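How does a robot learn to pick things up?

Hello! I'm Zuzana, and I help teach a robot arm called Dufour to grab things. You've been grabbing things since you were a baby, so I bet you think it's easy. For a robot it's really hard!

Think about a toy brick. It's stiff, and it stays the same shape when you squeeze it. Now think about a sock. Every time you drop it, it lands in a new shape! So how can a robot know where to pinch?

My friend Kagiso and I decided to let Dufour practise. We put a jumble of things in a bin, and the arm has a go, again and again (and again!). Each time, the computer remembers where the gripper went and whether anything came up with it.

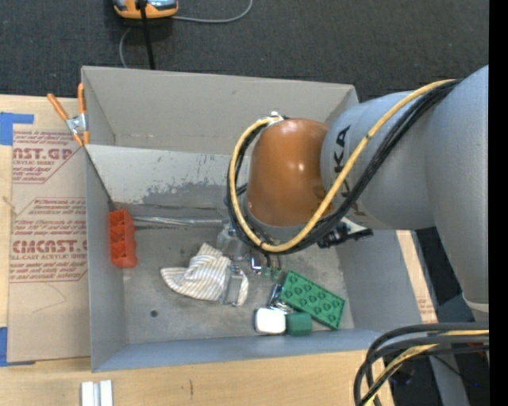
Stripy cloth, a green brick and shiny metal bits, all in one bin with the robot's gripper.

We wanted to find out if practising with lots of different things works better than practising with just one kind. So first Dufour had 197 goes with only bricks. Then we started again, with 197 goes at a proper mixture.

After that came the test: 60 goes at things it had never met before. The bricks-only robot picked up 5 of them. Oh dear! The robot that had practised on the mixture picked up 30, and that's half!

Next we're going to try squashy things. Katia wants to start with sponges, but I'm voting for teddies.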